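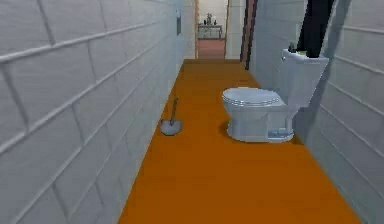

Pre-season field safety check: stream and wetland invertebrate surveys
Claltier Reserve, Trollik Creek sites and the Undness field hut
September 2020

This site uses cookies to remember your settings. By continuing to browse you agree to our use of cookies. Accept / Manage

34 shares

Spring sampling is nearly here and the creek is humming! This is the completed check for the Trollik Creek program, with comments beside each item so that team leaders can see what was looked at as well as the tick. Items marked FIX need doing before the first kick sample goes in the tray. Items marked WATCH are fine to go ahead with, but keep an eye on them.

SECTION A: Access and tracks

A1. Gate opens and closes freely, chain and padlock sound. OK
Comment: New padlock fitted in February and it still turns beautifully. Leave the gate as you find it.

A2. Vehicle track passable to the lower car park. WATCH
Comment: Soft on the inside of the second bend. A two-wheel drive got through with no fuss, but if there has been overnight rain, park at the top and walk down. It's a lovely walk anyway, and the wrens are all through the bracken.

A3. Foot track to sites 1 to 4 clear of fallen timber. OK
Comment: One large limb is down beside the track at site 3. Please leave it where it is. It's already full of beetle galleries and it isn't in anyone's way.

A4. Foot track to sites 5 and 6 clear. FIX
Comment: Blackberry has closed over the lower steps. Long-handled loppers and gloves, and cut it back far enough for someone carrying a tub in both arms.

A5. Site markers visible from the track. OK
Comment: All six found. The paint on site 2 is fading and would love a touch-up when someone has a tin with them.

SECTION B: Banks and water

B1. Entry point at each site firm underfoot. WATCH at site 4
Comment: The bank at site 4 is undercut on the upstream side. Enter from the gravel bar instead and sample working upstream as usual. Record the changed entry point on the field sheet, so that whoever compares the spring and autumn samples knows about it.

B2. Water level at or below the painted wading mark. OK
Comment: Comfortably below at every site on the day of the check. Read the mark again every time you arrive. If the water is over it, there is no wading, and an edge sweep from the bank with the long net is all we need.

B3. Water clear enough to see the bed. OK
Comment: Gorgeous at sites 1 and 2, where stonefly nymphs could be seen on the cobbles without even lifting one. Tea-coloured further down, as it always is below the paperbarks.

B4. No sign of algal scum, fish kill or unusual smell. OK
Comment: None seen. If you do see scum, stay out of the water, take a photo and ring the duty number.

B5. Overhead branches checked at each work spot. WATCH at site 6
Comment: Dead branch lodged over the usual sorting area. Set up the table on the open side of the clearing.

SECTION C: Sampling gear

C1. Kick nets: frames, handles and mesh. FIX (one net)
Comment: The Sasaki nets have come through winter brilliantly and the mesh is as good as the day they arrived. One of the older nets has a tear near the seam. Stitch it or retire it, because a tear that size lets the small mayflies straight out and makes the site look poorer than it is.

C2. Waders and boots inspected for leaks and worn soles. OK
Comment: Filled each pair to the knee and left them standing. Wading belts are on the hook next to them, and a belt goes on every time.

C3. Wash-down kit complete (brush, spray bottle, scrubbing tub). OK
Comment: Scrub, spray and dry between catchments. We really don't want to be the ones who carry weed fragments or fungus spores into the frog ponds.

C4. Sorting trays, pipettes and forceps clean and undamaged. OK
Comment: Count on the shelf is 13 trays. Two have hairline cracks but hold water well.

C5. Preservative stored, labelled and in date. FIX
Comment: Ethanol is in the metal cabinet with a current data sheet. The label on the smaller container has gone blurry and needs rewriting. Decant outside or with the door open. No flames, no camp stove on the same table.

C6. Throw bag and rope at hand. OK
Comment: Practised with it on the grass. Everyone should have a go! It's harder than it looks, and good fun.

SECTION D: Undness field hut

D1. First aid kit complete. OK
Comment: Restocked with compression bandages, saline and tweezers. The tick remover is in the lid pocket.

D2. Fire extinguisher tag current and pin in place. OK

D3. Microscope leads and power boards. WATCH
Comment: One board was sitting under the wash bench. Moved to the wall side. Keep it there, please.

D4. Radio and phone coverage. OK
Comment: Phone works on the hut steps and at site 1 only. The reserve takes in 3,000 hectares and most of it has no signal, so the radio goes with every group, and every group calls in when it changes site.

D5. Sign-out board and marker. FIX
Comment: Board is fine, marker is dead. Bring two.

SECTION E: People on the day

E1. At least two people per group, with one staying on the bank while the other is in the water.
E2. Snake gaiters for anyone in the long grass. Copperheads are up and about early on warm mornings.
E3. Hat, sunscreen, rain jacket, dry socks.
E4. Allergies and medicines noted on the sign-in sheet.
E5. New samplers shown the entry and exit points before gearing up.

General comments: The creek is in wonderful shape and so is most of the gear. Site 2 in particular had caddis cases on nearly every stone turned, some made of sand grains and some of neatly cut leaf. Go gently, put the stones back the right way up, and write down anything odd you notice even if there is no box for it. Send word when each FIX item is finished and it will be crossed off on the hut copy.

Related
Telling mayflies from stoneflies in the tray
How we choose our Trollik Creek sites
Frog call nights at Claltier Reserve
Cleaning and drying your nets
Leaf packs: a winter project for the Undness hut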